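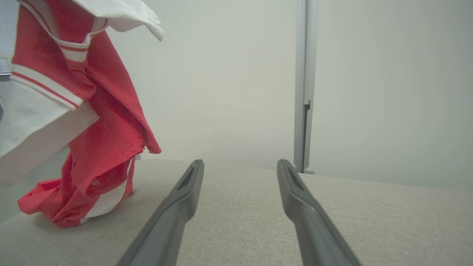 ## Penari padded folding top, after 6 months

I bought this gray woven top from Prandley so I'd finally stop folding laundry on the bed, and oh, I do love it! The padding is kind to my elbows, and there's room to spread a whole jersey out flat.

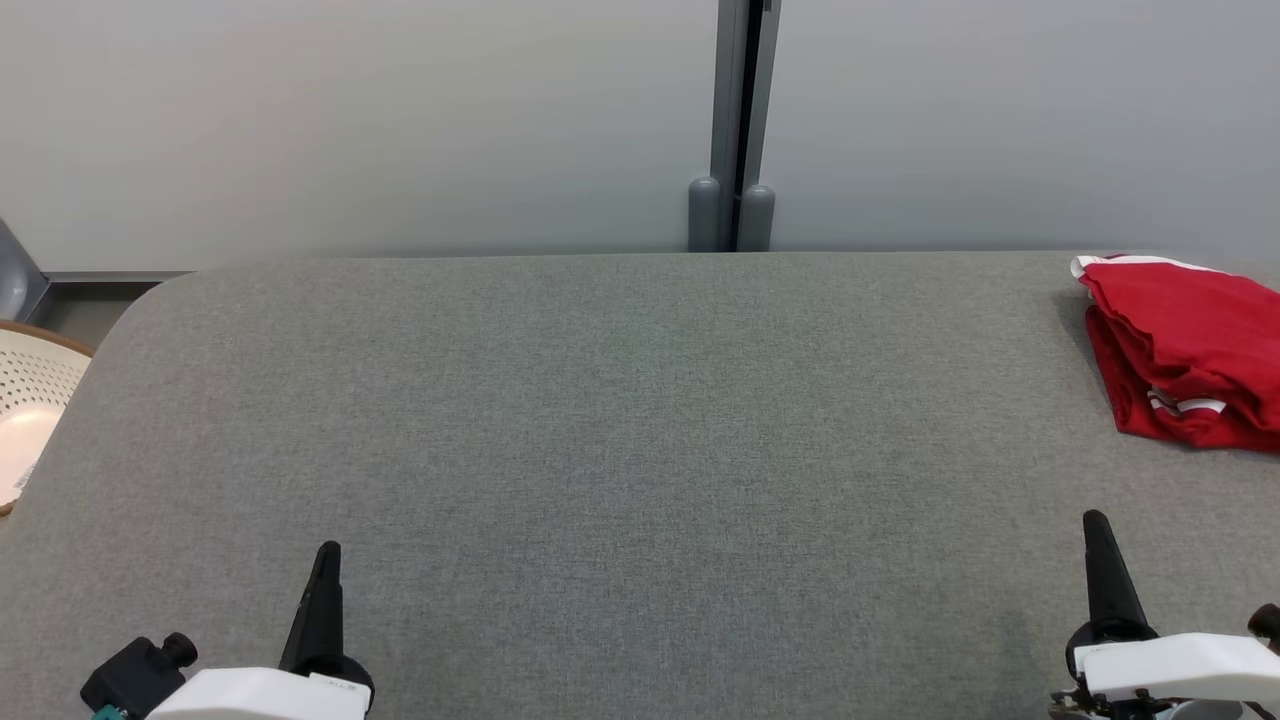 The rounded corners don't snag anything, and the cover brushes clean in a minute (red lint shows, mind you).

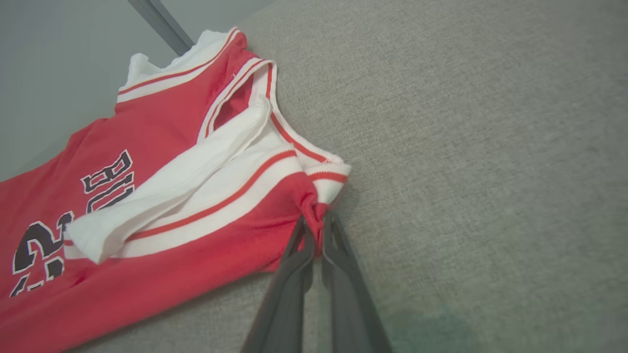 Slippery basketball knits stay where I lay them, too. My one grumble is the 24-inch depth, a bit short for bath towels.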